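Home / For the home / Table linen / Round cloths

The Flestley Round Tablecloth, Clouds and Stripes

Product code 371

We have been selling table linen at Kurkby for a good while now, and of all the cloths on our shelves it is the little round ones that people come back and talk to us about. Big dining tables get dressed for Christmas and birthdays and then left bare the rest of the year, but a small round table in a bedroom or a bedsit is in use from morning to night (breakfast, homework, a cup of tea at bedtime, somewhere to put your glasses down) and it does deserve something nice on it.

The Flestley is a pale blue-white cloth with grey diagonal stripes, and drifting over the stripes are clouds, drawn in plain line as if somebody had been doodling with a good pen. Some of them are simple puffy outlines and some have a swirl in them. The pattern was drawn for us by Gaetano Mazza, who also did the Bianchini napkins you may remember from last October, and he was very firm that the clouds should not line up in rows. We did ask! He was quite right, of course, and now we can't imagine it any other way.

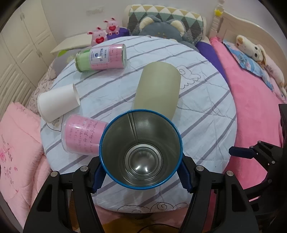

It is meant for the sort of table that collects things. A metal cup, a paper one, the tall canister you keep meaning to put back in the kitchen, a few handwritten notes in a clear plastic cylinder: the background is quiet enough that none of it looks like a muddle, and the colours are soft enough to sit happily beside purple cushions or a patterned pillow or a whole family of soft toys. We had worried that clouds might be thought a bit young, but plenty of our customers have bought one for themselves and then come back for a second for a daughter or a grandson.

A word about creases. The cloth is sent out folded, so it will have lines in it when you first shake it out, and it will pick up a few more in ordinary use. Most of us in the shop leave them be. If you would like it smooth, iron it on the back while it is still slightly damp, on a medium setting, and lay it straight on the table afterwards, as it does remember being folded.

Washing is very simple. Put it in at 40 degrees with similar colours and hang it over a line or the back of a door to dry. Please don't tumble dry it, and do leave out the bleach, which is unkind to the grey. Tea and coffee come out best if you get to them the same day with cold water and a dab of washing-up liquid.

Measure across the widest part of your table before you order, and add a little extra on each side if you like an overhang. If you are between sizes we would generally say go up, unless the table is pushed close against a bed or a wall, where a long edge does tend to get tugged.

The Flestley is kept in stock at our Endley shop and can be posted anywhere in the country. Orders usually leave us within 2 working days. Unwashed cloths can be returned in their wrapping, and we are always glad to swap one size for another.

You may also like: Bianchini napkins, set of 2

Page updated August 2, 2024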